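Home | Posts | Archive | About

What exactly did we buy from Trerkano?

Four years of working next to a "data platform" have left me with one question that I still can't get answered in plain words: whose data is it once it goes in?

I work in operations for a mid-sized distributor called Matlala. We sell plumbing parts. Last December our management signed up with Trerkano, a company that describes itself as an "exchange" for business data. You put your records in, they clean them up and match them with everybody else's records, and you get something smarter back. There was a slide with a circle on it and arrows going around the circle. I have seen that slide, or its cousins, from three different vendors now, and the arrows always go the same way.

The pitch was that we'd be able to see demand coming. If a builder in the next county starts ordering pipe from one supplier, the exchange notices and tells the rest of us to stock up on fittings. Fine. I can see how that would work if everyone's records were any good. Ours aren't. We have 16 different spellings of one customer, and two of those are my fault.

Ntombi Tshabalala ran the first upload and kept a log, and thank goodness for that. Out of our customer list, the matching service merged 300 accounts it decided were duplicates. When she pulled a sample and called people, she kept finding real, separate businesses that happened to share a landlord. One was a dentist. The report we got from Trerkano that same month called this "entity resolution uplift" and gave it a green arrow.

I asked their support desk how to undo a merge. You can't, on our plan. You can file a correction, which goes into a queue, and the correction then becomes "a signal." I wrote that down because I wanted to be sure I had heard it right.

Then there's the value question. The contract says our contributed records earn credits, and the credits can be spent on other people's records. So far we've earned 200. What does that get you? I looked. The cheapest regional demand file costs more than that, and the price is set by Trerkano, who also decides what our records are worth. I'm not saying that's crooked — it's how a lot of marketplaces run — but I would like somebody to stop calling it a partnership while they do it.
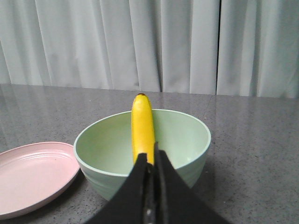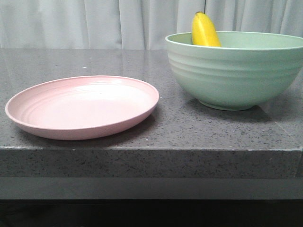

Charmaine Lekota wrote in after my last post on this and took the other side. She thinks I'm blaming the exchange for a mess we made ourselves. Her shop uses Gultton, same general idea, and she says the first six months were awful and then the forecasts got useful, mainly after they stopped uploading everything and sent only the order lines they trusted. "You wouldn't hand a stranger your whole filing cabinet and then complain about how he sorted it," was how she put it.

That's a fair hit. We did hand over the whole cabinet. Nobody at our end asked which fields they needed, and nobody at theirs brought it up either, which I still think is a bit convenient when more fields means a bigger catalog to sell.

Where I don't follow her is on the forecasts. Useful compared to what? We had a spreadsheet before this. Vaughan Ruddock built it years ago, it has a tab called DO NOT SORT, and it guesses next month's orders from the same month last year plus his feeling about the weather. I've asked for one thing before we renew, and that's to run his numbers and theirs side by side on orders we already know the answer to. Trerkano's account manager said a test like that "wouldn't reflect the full network effect." Maybe so. I'd still like to see it.

I'm also trying to find out what happens to our records if we leave. The contract says raw data gets deleted and "derived assets" stay. I have asked twice for a definition of a derived asset. The second reply had a link to the slide with the circle.

If anyone reading has left one of these exchanges, please get in touch and tell me what you got back, and in what file format.

Share this post (3) | Comments (16)

Older: Skernwood and the dashboard with no numbers on it

Contact | Copyright, all posts by the author | Back to top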